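Hukmont Introduces Low-Walled Black Produce Tray for Packing Tables and Farm Shops 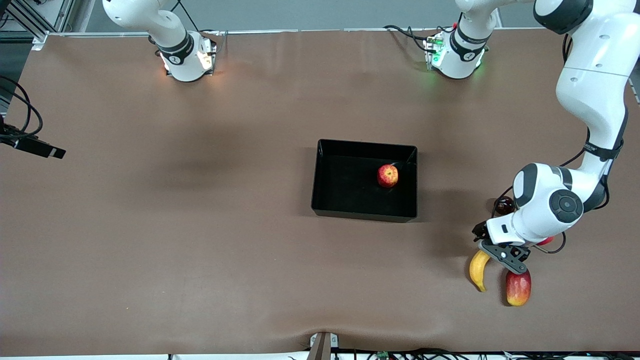

LINDSKA – Hukmont, a maker of trays and bins for growers, will begin selling a new open produce tray in October. The tray is a plain black plastic rectangle with low sides. It is meant for people who sort, pack and set out apples and other firm fruit by hand.

The tray replaces the Faulkner, a deeper model that Hukmont has sold for nearly 21 years. Growers had asked for something easier to reach into during long packing shifts, and the company started work on a lower design last winter.

"On the old tray your wrist hit the side all day," said Nneka Ezeani, product manager at Hukmont. "We brought the walls down and let them lean out a little. You can get a hand under an apple now and lift it without dragging it up the side."

The walls flare slightly so that empty trays stack inside each other. A stack of 72 takes up one pallet space and ships that way. Loaded trays should be set side by side on a table or shelf and should not be stacked.

Black was picked after a trial at the Surow orchard, where packers worked with three colors over one harvest. Red and yellow fruit was easiest to check against the black, and scuffs from handling were harder to see. The orchard has ordered 2232 trays for the coming season.

"We do most of our sorting on a long brown table, and the trays get pushed around on it from morning to night," said Matúš Dvořáček, who runs the packing room at Surow. "I wanted a tray the late shift could wash with a hose and put away. We had a few people who liked the old deep ones for pears, so we're keeping some of those."

The tray has no lid and no divider. A paper liner sized to the base will be sold separately. Farm shops that want to use the tray for display can order it in smaller packs through the same dealers.

Orders open to current customers first and to new accounts later in the month. Trays left over from the Faulkner line will be sold until they run out – spare lids for that model will stay in stock.

Press contact: Inès Besson, Hukmont, Lindska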